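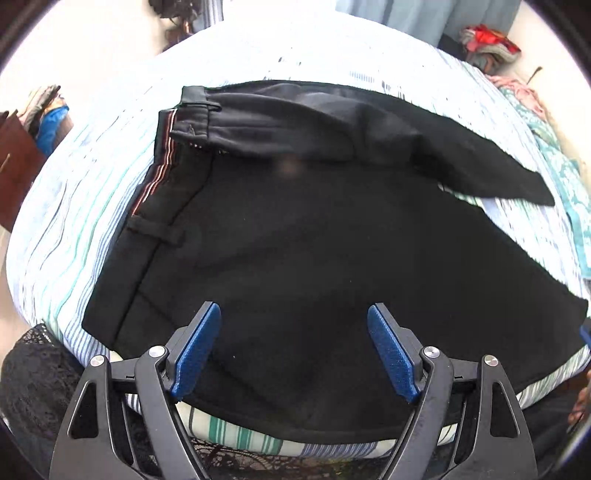 Grornis folding set: README

2 min read

Search this repository Go

Grornis is a small collection of clothes-folding recordings. We make it with a hand-held two-finger gripper, built in the shared workshop at Branbridge and used in our own homes. This file says what is inside, how it was recorded and what you should check before you train anything with it.

Last edited: September 25, 2020

## What is inside

The set has 3,187 recordings. Each one is a single person folding a single garment on a bed or a table. The garments are trousers, shirts, towels and children's clothes. For each recording there is a folder with:

- `video` the picture from the wrist camera
- `width.csv` the opening between the fingers, in millimetres
- `notes.txt` the garment, the surface and the name of the recorder

The notes are written by hand, so the spelling is not always the same. Lakmal Biswas wrote "trouser" and Anong Thaweesak wrote "trousers", and both are correct for searching. Please do not send us a fix for this one, we know it.

## The gripper

The body is black plastic and the linkage turns on metal screws. The pads are blue and have a texture, so that thin cloth does not slip out. We tried smooth pads in June and did not like them. The drawings are in `/parts`, and the old drawings are in `/parts/old`. Do not mix the two, the holes have different places.

Tighten the pivot screws only until the fingers stop shaking. If you go further, the motion becomes heavy and you will feel it in your thumb after roughly 100 folds.

The lens is very wide, and straight lines near the border of the picture come out as curves. We do not correct this in the files. A correction script by Zoia Ivanyshyn is in `/tools`, but it works only with version 2 of the camera holder.

## How we recorded

1. Put the garment flat, front side up or back side up. Write which one.
2. Open the fingers fully before you press record.
3. Fold legs or sleeves first.
4. Close the fingers fully at the end and hold them for a moment.

Other clothes and bedding may stay near. We did not tidy the rooms for this work, and the light comes from the window or from the lamp of the house.

## Known problems

- Black cloth on a bright bed: the folds are hard to see and the exposure moves. Pale walls can become completely white.
- In the folders named Luangrath, the width file starts a little later than the video.
- Striped sheets confuse the tracking from Drakent, our position program. Pushpa Goel is looking at this.

## Contact

Questions about the files go to Kanyarat Thongdee. For the printed parts, write to Lakmal.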